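Drying cups and small dishes without a mess on the counter

Tips from a small kitchen, collected by Tsion Alemneh

In our home we are many people and we have one small sink, so the washing up never really ends. For a long time I dried everything with a towel and put it directly in the cupboard. Then the cups started to smell like a closed box, and my aunt Adanech told me I am closing the water inside. Since then I let the things dry in the air, and I learned some small habits that I want to share.

Choosing the rack

Take a narrow rack if your counter is narrow. I bought first a big one with two floors, and it took all the place where I cut vegetables. A wire rack of one floor is enough for the cups and the small plates of one meal. After the meal they dry, you put them away, and the rack is free for the next one.

Look at the ends of the wires before you pay. If the pegs have soft or plastic tips, they do not scratch the glasses and they do not catch the sponge. On my old rack from Almont the tips fell down after one winter and the wire left brown points on the plates. You can buy new tips in a bag of 100, which is too many for one family, so share with a neighbor.

Where to put it

Put the rack on a mat, not on the naked counter. A dark mat does not show tea stains, but it also hides the chalk from hard water, so wipe it with a little vinegar when you remember. I shake mine out over the sink in the morning and hang it over the faucet while I drink coffee.

The rack does not need to stand straight along the wall. Turn it a little diagonal if this way your hand arrives better from the sink. My cousin Tolera thinks it looks untidy, but he is not the one who washes.

Cups upside down, but with air

Plastic cups are the most difficult, I think. Glass dries quickly, but on plastic the drops stay and stay. Stand the cup upside down in the rack, so that the air can come in from below. If you put it upside down on a flat mat, the edge closes and the inside stays wet until the evening. When there is no more room in the rack, lean the cup a little so one side of the edge is open. 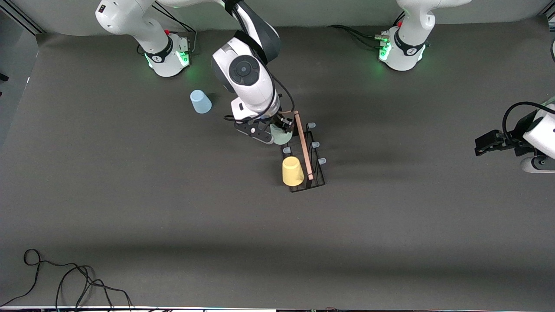
Photo: Mitiku Moges / Drarkby

Different colors are a good help in a family. In the picture the cups are yellow, light blue and a pale mint green, and with such a set each person can keep one color for the whole day. We did this in August, when the cousins were visiting, and I washed much less. Write the colors on a paper on the refrigerator, or the children will fight over the yellow one.

Wooden things

A wooden stick, a spoon or a pair of chopsticks can lie lengthwise in the rack, on the side, where it does not press on the cups. Do not leave wood standing in a jar with water at the bottom, it becomes black and soft there. Turn it once when you pass by. When the wood feels rough, rub it with a drop of cooking oil and leave it overnight.

Cleaning the rack itself

People forget this one. Every 2 weeks I put the rack in the bathtub with hot water and some dish soap, and I go along the wires with an old toothbrush. The corners where the wires meet are the worst. Dry it well with a towel before you put it back, especially if the black paint is already broken somewhere - there the rust begins.

Smell in plastic cups

Fill the cup with warm water and one spoon of baking soda, and leave it one hour. Britta Kuhlmann wrote to me that she uses lemon peel in place of the soda, and I tried it. It works for juice and milk, but for coffee I still prefer the soda. Rinse two times and let the cup dry completely before it goes to the cupboard, and do not put one cup inside the other on the same day.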